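Simulation workstation vs second arm - budget advice

povton_rig
Member
Wednesday, June 13, 2018

We have a fixed capital allocation for manipulation work and it will cover one of two things: a second Diltovero arm with a parallel gripper, or a pair of rendering workstations plus 25 seats of the Umis simulator. The quote for the arm came in April and the vendor won't hold it much longer. Has anyone costed this over 2 years or more?

lemieux_b
Senior Member

Arm. Simulated contact is still poor and you will spend the labour budget tuning friction coefficients. Check whether the quote includes the controller licence. Ours didn't.

Weidong Shen
Member

Disagree with lemieux_b. A second arm needs a guarded cell, a spare gripper, a calibration day every quarter and a technician. Put those in the spreadsheet before comparing. We ran 10 randomized layouts per task in sim before committing to any hardware, and it changed our gripper order.

lemieux_b
Senior Member

Randomized how? Swapping textures on the same bench isn't a test of anything.

Weidong Shen
Member

Surfaces, props and support geometry. One of ours has the gripper over a toilet tank lid with a cucumber on it, dark marble wall behind, fire extinguisher off to the left. Unlikely as a work site, but a lid has edges and limited depth, and the wall constrains the approach from the rear.

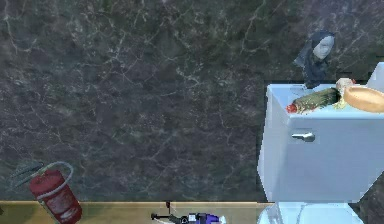
On cost, the item people miss is GPU memory. Size the cards for the largest layout you intend to render, then add headroom. Storage is cheap by comparison. I would also buy 5 seats first - the remaining seats can be added at renewal.

povton_rig
Member

Useful. The 25 was a bundle price, so I'll ask for the smaller tier. Does anyone have a figure for gripper finger replacement? The Diltovero datasheet only says "consumable".

lemieux_b
Senior Member

Budget two sets a year. I'd still buy the arm.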